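Getting Scuffs Off Plastic Tubs and Bins

I have a bit of a thing for big plastic bins. The garage shelves are full of them, there's one under the sink for potatoes, and the old Kendum tub by the back door has held everything from muddy boots to birdseed (never at the same time, I promise!). They all get grubby sooner or later, so this is how I clean mine.

Start dry. Tip the bin over outside, give the bottom a good smack and brush out the corners with an old paintbrush. Grit left in there turns into sandpaper the minute you start wiping, and I ruined a lovely shiny lid that way last May.

Next comes warm water and a squirt of dish soap. Let it sit while you have a coffee, then go round with a soft cloth. For gray marks that won't budge I make a loose paste of baking soda and water and rub it on with my fingertips, very lightly on anything glossy. Magic-type sponges work too, but they'll dull a shine, so save them for matte plastic.

Sticky label gum? Cooking oil, ten minutes, wipe, soap again. I've had over 40 labels off that way.
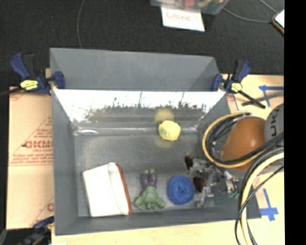

Can I use bleach on a bin that held food? A weak mix is fine for most plastics if you rinse it really well and let it air out, but never mix it with vinegar or any other cleaner.

Dry everything before you stack it, or you'll be prying them apart with a butter knife like I was.

Recent tips
Getting onion smell out of a cutting board
Shelf liners that stay put
My Pranora mop, one year on
What to do with odd lids
Sharpening kitchen scissors at home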